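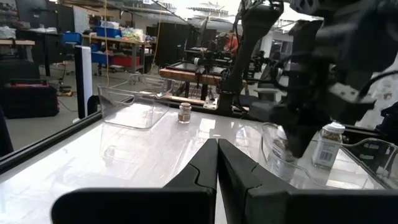 Page last changed: Friday, January 3, 2025

Why Does Cinnamon Smell So Strong?

Hi, it's Yvette again! Last month a reader named Sarahí wrote to ask me why she can smell cinnamon toast from all the way upstairs. I love this question (I also love cinnamon toast, so I had to do some very serious testing).

A smell is made of teeny bits called molecules. They float off the food, drift through the air and go right up your nose! Way up inside there are special cells that catch them and send a message to your brain. Your brain says, "Ooh, cinnamon!"

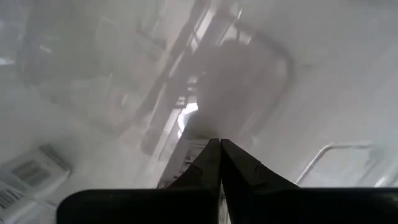 Photo: Helju Lapiņa

Spices are really just parts of plants. Cinnamon is bark, pepper is a dried berry, and cloves are flower buds that got picked before they opened. Plants make strong-smelling oils partly to keep hungry bugs away. Too bad for the bugs, yum for us.

Heat helps those oils float off faster, so warm toast smells stronger than cold toast. Grinding helps too! Ask a grown-up to help you crush a few peppercorns, then sniff (gently, or you'll sneeze like I did). 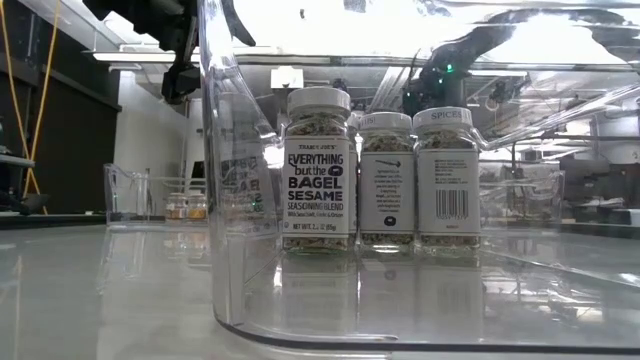

Seasoning jars with their caps on.

Keep your lids shut tight, or the smell slowly drifts away. My oldest jar of oregano smells like plain old hay now.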